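Speaker notes – The Grip That Wasn't There
Donnie Halliday, Bruston Robotics Meetup, March 2018

Opening

Hi everyone! Wait for the door to close before starting. Mic check.

I get to talk about my favorite bug of the year tonight. It cost us most of December and I still love it. Our arm kept telling us it was holding a bottle of ketchup when its fingers had closed on nothing at all, and then it would carry that nothing across the table with enormous care and set it down.

Quick show of hands: who here trusts their "grasp OK" flag? Keep them up. We'll check again at the end.

The task

Project is Caltum. The arm tidies a play kitchen: pick up the toy food, put it where it belongs. Toy food is great for this because the shapes are all over the place. Strawberries are small and round, the banana has peel flaps that fold under a finger, and then there's the bottle, which is slick and wants to roll. 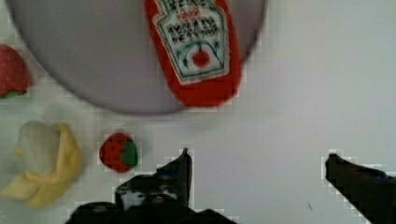
From the wrist camera: the ketchup bottle on its side across the plate, fingers open.

Point at the gap between the fingers. Everything I say tonight happens in that gap. The controller (ours is called Jusex, please don't ask me why) closes the fingers until the motor current rises past a limit. Current up means you've hit something. It's a simple idea and it worked on the bench for months.

What went wrong

We ran 607 pick attempts over the month. In 40 of them the log said "holding" and the hand was empty. The part that got me excited – they weren't spread evenly! Nearly all of them came when the arm was stretched out with the wrist turned to one side. Same reach on the other side of the table, hardly any trouble.

So for a while we blamed the camera. Then we blamed the lighting. Then I blamed Okoro, who had written the limit check, and I owe Okoro a public apology, so this is it. The limit check was fine.

Pause here. Ask the room for guesses before moving on. Someone usually says "cables." If they do, give them a sticker!

Next slide, follow the black cables from the wrist down the arm.

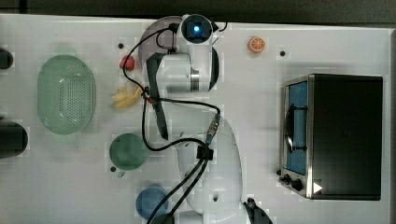
It was the cables

With the wrist turned far enough, the loop ran out of slack and tugged on the gripper connector. That flexed a pin, the current reading jumped, and the controller took the jump for contact. Fingers stop early, flag goes green, off we go with an empty hand.

We proved it by holding the arm still in that pose and pulling the cable gently by hand. Green flag, every time. I may have cheered.

Why the safety part matters: a false "holding" also turns on our carry mode, and carry mode moves faster between points. So the arm sped up for no reason, with people reaching in to reset the toys. No one got hurt. I still don't like it, and it's why we stopped running until it was fixed.

Now the wrist view again, with the bottle between the fingers. 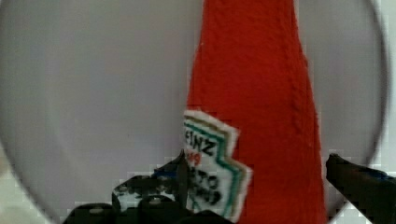
What we changed

More slack at the wrist, and the clip moved so the loop can't pull tight. Cheap, took an afternoon.

A strain relief on the connector. Should have been there from day one, my fault.

The flag now needs two things to agree: current, and how far the fingers have closed. If they stop wider than the object could possibly be, we call it a fault and back off.

Carry mode waits 2 seconds after the flag before it speeds up. If the reading drops in that time, the arm stays slow.

Leave this next one up during the discussion.

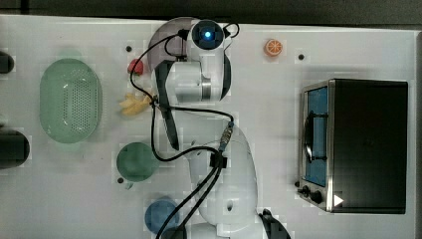

I'd love for people to go home and try the tug test. Put your arm in its most awkward pose with the motors holding and everyone's hands away from the fingers, have someone ready at the stop button, and give the cable a small pull while you watch the log. If a number moves that shouldn't, please come find me, I want to see it!

Second show of hands on the grasp flag. Then questions. If it's quiet, ask about connectors, there's always someone with a connector story. Sticker sheet is in the side pocket of my bag.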